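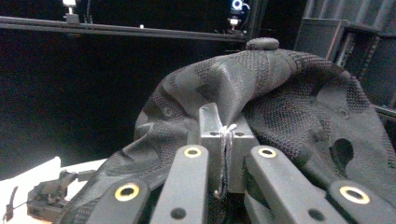

Interim Progress Report: Student Fabric Handling Project
Nirport Technical College, Department of Applied Engineering
Submitted to the Vemach Education Fund
Reporting period: spring term through August

1. Purpose of this report

This report sets out the progress made by the student robotics club at Nirport Technical College under the current Vemach award. It covers the work completed in the reporting period, the use of equipment and bench time, the difficulties met, and the plan for the remaining months of the grant.

The project, named Flinik by the students, concerns the handling of soft goods. Club members use hand-held grippers to record how a person picks up, turns and lays down items of cloth. The recordings are then used to train a small model, which will be tested on the department's robot arm. The club chose cloth for its entry in the Tan Challenge, the regional student competition, where folding and sorting tasks carry the highest number of points.

2. Work completed

Bench setup. The work area consists of a white tabletop against a black backdrop, with an overhead camera above it. The layout was fixed early in the term and has been kept the same for all recordings, so that later sessions can be compared with earlier ones.

Grippers. The club has 2 hand-held grippers in service. Each uses paired finger links with bushings at the pivots. The links are students' own work, redrawn after the first set showed too much play at the joints. A wear check is now part of the closing routine for each session.

Recordings. The award agreement called for 2000 recorded handling sequences by the end of the grant. Recording began with towels and flat squares of cotton and has moved on to knit items, including black open-weave pieces of the kind shown at the head of this report. Knit cloth drapes in loose folds and stretches over any raised part of the gripper, and these items were added at the request of the competition team. Of the knit sequences recorded so far, 200 have been reviewed and labeled by students.

Training. A first model was trained on the towel sequences only. It places the fingers well on a flat towel and poorly on a towel that has been dropped in a heap. A second model, which will include the labeled knit sequences, is in preparation.

3. Student participation

The club meets every Tuesday at 4:30 p.m. in the mechatronics laboratory. Six students have taken part in every stage of the project, from the design of the finger links to the review of recordings. Other members join for recording sessions only. First-year students are paired with an experienced member until they have passed the bench safety check.

Participants keep a shared logbook, and entries have become more useful over the term. Early entries gave little beyond the start and end of each session. Current entries state the item handled, the task attempted, the gripper used and any sequence that should be thrown out, with the grounds for doing so.

4. Difficulties

Dark cloth on a dark backdrop has proved hard to label. Students reviewing the recordings did not always agree on where the edge of an item lay, and a number of sequences had to be reviewed again. A written labeling guide was introduced in response. The club also intends to test a lighter backdrop before any change is made to the standard layout.

Laboratory access was limited during the examination period and recording fell behind schedule. Extra sessions have been arranged for the start of the fall term.

5. Use of funds

Spending remains within the approved budget. The main costs were printing material, pivot hardware, cloth items and data storage. No equipment purchase outside the approved list was made. The amount set aside for competition travel has not been used and is carried forward to the next period.

6. Plan for the next period

The club will complete the remaining recordings, train and test the second model, and run a practice round under Tan Challenge rules. A set of spare finger links will be printed before the practice round. The college requests approval to move the unspent part of the printing budget to data storage. A revised budget table will be sent separately to the Vemach grants office.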